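3.2 Workstation layout and part placement

The sorting bench at Tronodstead was set up to study how the placement of small electrical parts affects the time needed to find and return them. All trials used the same white rectangular table. Before each trial, parts were laid out according to one of 4 plans, and the plan number was entered in the log together with the start time. Plans 1 and 2 grouped parts by function. Plans 3 and 4, proposed by Zoëga in an earlier internal note, grouped them by outline and height. A total of 113 trials were kept for analysis after incomplete logs were removed.

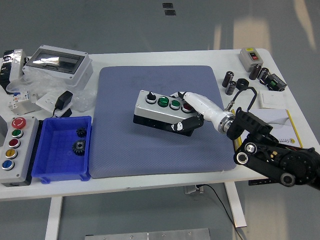

Figure 3. Bench with the control box on the center mat.

Color was treated as a separate factor from shape. Earlier work on the Ferri parts list had shown that push buttons were confused with one another more often than any other class, and most of these errors involved housings of similar color. The control box in Figure 3 combines two green push buttons and a red one with a black selector switch, while the station to the left of the blue tray has five buttons in one column, the topmost a red mushroom-head emergency stop. Both housings are gray. For scoring, a housing was therefore identified by the number and order of its controls, and body color was ignored.

Parts without controls, such as gears and capacitors, were scored by position only. A part was counted as returned when its full base lay inside the outline drawn on the plan sheet. Parts set down on the mat were scored as misplaced unless the plan assigned them to it. Search times above 394 s were excluded, and the remaining values were log-transformed before the plans were compared.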